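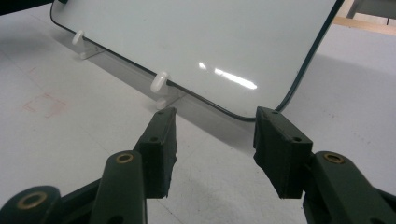 Hand-held gripper at a small whiteboard on stand clips, fingers open.

Wanting Dai wrote most of the house rules that Porkico applies to hand-held gripper recordings. The current version runs to five pages and took effect in March.

"The first rule concerns the fingers," she said. "Both pads stay in view from start to finish. If one leaves the view, the take is rejected."

Glossy surfaces get their own section. A whiteboard under ceiling lights returns a streak of glare, and operators used to tilt it until the streak went away. Dai stopped the practice. "Glare is a condition of the room. You log it and leave it alone."

Table marks are treated the same way. Scuffs and old stains may stay, provided they are noted before the session opens.

Of 3248 takes audited under the new version, 465 were rejected, most for a missing start pose. Dai considers the rate high — the previous rules did not check the start pose at all — and expects it to fall.

Pad wear is still unsettled. Sadeghi, which shares the rules, replaces pads on a fixed schedule. Porkico inspects them by eye. "I would prefer a measured limit," Dai said. "We do not have one yet."

14 shares | 3 comments

molov_user: Does the glare rule apply to clear plastic too?

tk: We log stains by photo. Faster than a written note.

benchnotes: Fixed schedule gets my vote.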